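Gripper lets go (or grabs too much!) on fabric – any ideas?

Azucena Medrano
Loving this project, but our Druletari arm keeps faulting when it handles white cloth next to the fan print. Some days it stops 12 times with "grip width error".

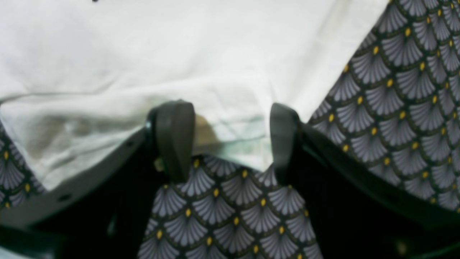
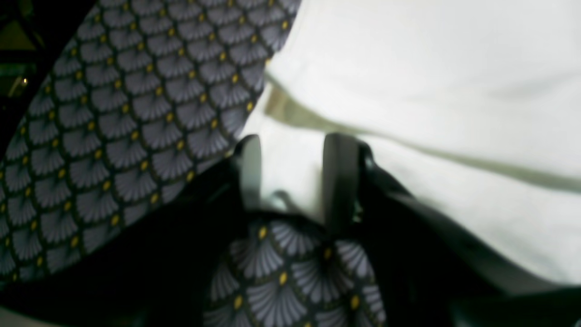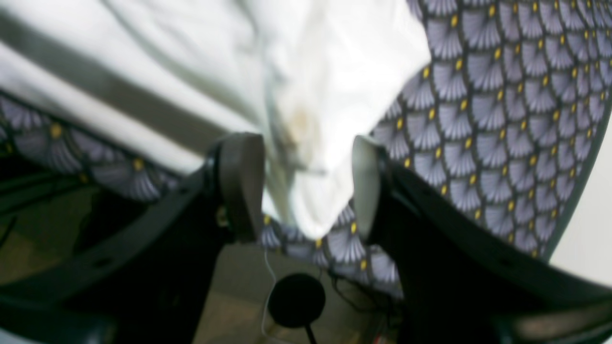 Pads were changed in May and the fault came back. Should I raise the force?

Yeshi Chala
Great job to be working on! Don't raise it yet – hit stop, isolate the arm, then check the pads for lint. Re-zero the fingers with nothing between them.

Cieślak
Same with mine. Turned it off and on, fine for 5 days.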